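Ulilthorpe Community Library
Minutes of the Library Board, February meeting

Present: Rahel Moser (chair), Getachew Tekleab, Natnael Abdella, Etenesh Gashaw
Also attending: Tolera Abera, branch manager (non-voting)
Apologies: none received

The meeting was called to order at 6:30 p.m. in the reading room.

1. Minutes of the previous meeting

The minutes were approved with one correction. Under item 4, the contractor for the gutter repairs should read Trostley and not Trostley Roofing. Moved by Ms. Gashaw, seconded by Mr. Abdella. Carried.

2. Matters arising

The gutter on the north side has been rehung. Mr. Abera reported that the downspout nearest the bicycle rack still overflows in heavy rain and that Trostley has agreed to return without further charge. A date is awaited.

The letter to the town clerk about the crosswalk on Kassa Street was sent. No reply has been received. Mr. Tekleab will write again and will copy the school principal.

3. Opening hours

Mr. Abera presented a paper on the trial of later evening hours. The board had asked for figures on the period between 6 p.m. and 8 p.m. The busiest evening of the trial brought 73 visitors, most of them students using the study tables. The quietest evening coincided with the ice storm and was left out of the comparison.

Ms. Gashaw asked whether the later hours had drawn visitors away from the afternoons. Mr. Abera replied that the afternoon counts had held steady, although the children's corner was a little quieter before supper. Mr. Abdella noted that the last bus toward Mavard leaves before closing time and that patrons from that side of town cannot make full use of the trial. He asked that this be raised with the transit office before the hours are made permanent.

Resolved: that the later hours continue until the end of the school year, and that the chair write to the transit office about the Mavard service. Carried without dissent.

4. Collections and lending

The large-print shelves have been moved closer to the front desk at the request of several patrons. Mr. Abera asked the board to consider a longer loan period for large-print titles. Ms. Moser was in favor but wished to see how it would affect the waiting list. After discussion it was agreed to extend the period by one week for titles with no holds on them.

The interlibrary van now calls 2 mornings a week. Staff have asked patrons to return borrowed items at the desk, as several were placed in the outside drop box and went back to the wrong library. New slips have been printed in a brighter color.

Mr. Tekleab asked about the local history boxes in the basement. Mr. Abera confirmed that the boxes are off the floor and that the dehumidifier is running. Sorting has reached the church newsletters. A number of photographs carry no names, and the board agreed that copies should be put out at the front desk with a notebook for anyone who recognizes a face.

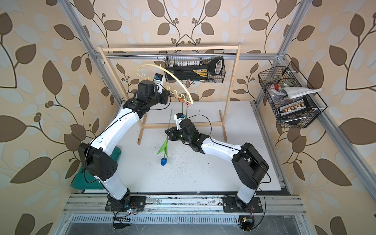
Two robot arms at a white tabletop, with a cream-colored flower hanger.

5. Building and grounds

Ms. Gashaw reported on the heating. The boiler passed its yearly inspection, but the inspector advised that the thermostat in the reading room be moved away from the radiator. A quote will be sought. The chair asked that any work be done outside the hours of the Saturday story time.

The carpet in the entry has worn through near the door. The board considered a full replacement and a partial repair. Mr. Abdella spoke for the repair, on the ground that the entry floor will have to come up when the ramp is rebuilt. The repair was approved, with a mat to be put down in the meantime.

Up to 19 folding chairs are to be retired from the meeting room. Mr. Abera will check each one before disposal and will offer the sound ones to the school.

6. Policy review

The board took up the revised policy on use of the meeting room. The draft changes the booking window from one month to two and adds a paragraph on food. Ms. Gashaw felt that the wording on food was too broad – as written, it would rule out the coffee served at the book group. The paragraph was amended to refer to hot meals only. The policy was adopted as amended. Mr. Tekleab abstained, having missed the first reading.

The policy on unattended children was held over. Mr. Abera will bring the wording used in neighboring towns to the next meeting.

7. Public comment

A resident asked whether the library would again offer help with tax forms. Mr. Abera said that printed forms are at the desk and that staff can show patrons where to find the rest, but cannot advise on how to fill them in.

A second resident thanked the staff for the new lamp at the newspaper table and asked that the regional paper be kept for a full month. The chair referred the request to the branch manager.

8. Next meeting

The next meeting will be held in the reading room at 6:30 p.m. Items for the agenda should reach the chair one week in advance.

The meeting was adjourned at 8:10 p.m.

Minutes taken by Natnael Abdella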